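4. Rules for the bin and the targets

4.1 Why the rules come before the trials

Most sorting results we could find report a success rate and a list of objects. Few say how the objects were put in the bin, or who decided that a bin was ready. We ran into this ourselves. Two sites, Histlow and Pelport, same arm, same software build, same object list, and the scores did not agree. The difference was in the packing. One site laid things in by hand, one at a time, soft stuff at the bottom. The other tipped a sack out.

So, rules first. What follows is the short set both sites now work under, called the Hemano rules in the rest of the paper. They cover the bin, the targets, the operator and the log. They don't cover the learning method, and a group with a very different controller should be able to use them as they stand.

4.2 Filling the bin

Rule 1. Contents go in by tipping. No placing. The person who tips does not run the trial.

Rule 2. Every fill mixes stiff, soft and see-through items. Cloth and plush toys count as soft, and so do thin bags. At least one clear item per fill, no exceptions, even when the clear items are the ones that ruin the score.

Rule 3. Nothing gets moved after tipping unless it sticks out past the rim on the operator's side. If moved, write it down. A moved item stays in the count.

Rule 4. The cover on the table is one plain color and stays the same for the whole block of trials. Pelport changed theirs halfway through in July and we had to throw out 80 trials.

Rule 5. Targets sit beside the bin, open side up, and may not be shifted during a block. They have to differ in color. Size may differ too, but then the log says which is which. Figure 3 gives the layout at Histlow, with the wire basket on one side and the cream, blue and red boxes in a staggered row on the other. A drop counts only if the item goes through the round hole. Resting on the lid is a miss.

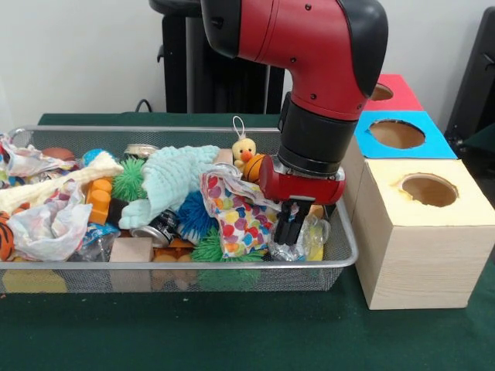
Figure 3. Wire basket with mixed contents and three target boxes, gripper lowered at the right end of the basket.

Ozan Avcı objected to Rule 3 in review: a rule against tidying is only as good as the person standing there at the end of a long shift, and he would sooner see the bin thrown out and tipped again than trust a note in a log. He also asked that a re-tip be logged with the name of whoever called for it. We took the second point in full. The first we took in part, for the reason that re-tipping lets an operator keep going untill the bin looks easy. The limit is now one re-tip per fill.

4.3 Contact with the bin wall

The rule that caused the most argument. Touching the wall is allowed. Pushing on it is not. In practice the line between them is a force limit set before the block starts and left alone after that. The number itself is up to the site, but it must be printed next to the results. A site that raises the limit mid-block starts the block over.

Wire walls need a note of their own. Fingertips can catch in the mesh, and so can anything with spikes or loops. A catch is logged as its own kind of failure and not folded in with dropped items. At Histlow these were rare over 2000 picks, but each one stopped the arm, and a stop costs more time than a drop. Solid-wall bins should be scored in a separate table. Do not pool them.

4.4 Who may stop the arm

Anyone in the room. No reason needed at the time, a line in the log afterwards. Stops called by people are kept apart from stops the controller makes on its own. The first draft let the operator overrule a bystander's stop; Dzintra Ramanauskas struck that out and it has stayed out.

Hands stay out of the bin and off the boxes while the arm has power. This includes picking up an item that fell between targets. It stays where it fell until the block ends, and later picks have to work around it.

4.5 Block size and reporting

A block is 400 picks. Ten blocks make a full run, 4000 picks, over at least two fills per block. Shorter runs can be reported but must be marked as short. Report all of the following: picks tried, picks lifted, drops through the hole, drops on the lid, wall catches, re-tips, human stops, controller stops. One table, no averages across sites.

Object lists go in the appendix with enough detail that a reader could buy or find somthing close. "Ball" is too little. Size, surface, and whether it squashes. The list for the Bugti fills is in Appendix B, the force limits in Appendix C.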